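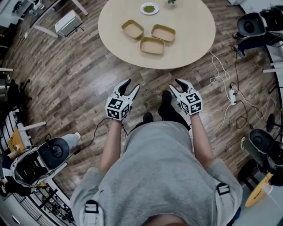 Session 6: Marker loss during two-handed tray tasks

Reading before class: Stimerside lab manual, section 2, and the Pukside fault log.

6.1 Background

Hand-held grippers are used to record demonstrations at a table. The pose of each gripper is recovered from square fiducial markers on the faces of a cube mounted under the fingers. Each gripper has its own cube. Tray work brings the two cubes close together, and one can block the other.

6.2 The fault

In the Pukside set, 123 demonstrations were recorded and 98 passed the replay check. The rest showed a jump in the left gripper pose, in most cases while both hands were over the front tray. The tracker had lost one face, picked up a neighboring face at a steep angle, and returned a pose with the wrong tilt. No error was raised. On replay the arm drove its fingertips into the tray rim and tripped the force limit.

6.3 Contributing causes

– Single-face poses were accepted with no check against the previous one.
– The force limit was the only protection at replay. It acts after contact.
– The operator had no live sign that a marker was lost.

6.4 Cable hazard

The Oyelaran review also lists cables on the floor. A gripper cable that trails beside the operator's feet is a trip hazard, and a pull on it can shift the gripper in the hand. Coiled leads and power strips near the table belong in the same entry. Walk the floor before each session and route cables away from the standing position.

6.5 Exercise

Write a rejection rule for single-face poses. State what the system does when the rule fires during recording, and what it does during replay. Hand in one page through the Grernport course site.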